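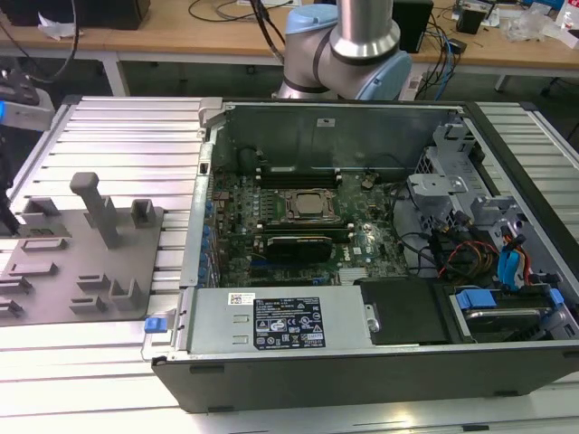 What is a tower case?

A tower case is an upright computer enclosure that holds the motherboard, power supply, drives and expansion cards.

Print this article | E-mail this article

Most towers open from one side. The panel comes off and the case is laid flat for work on the parts inside. Memory goes into slots near the processor, and the processor is held in a socket by a frame and lever. A heatsink must be fitted before the computer is used. Some makers color the release tabs - blue is common - to mark parts that come out without tools.

See also: Drive bay, Expansion slot

Last updated: April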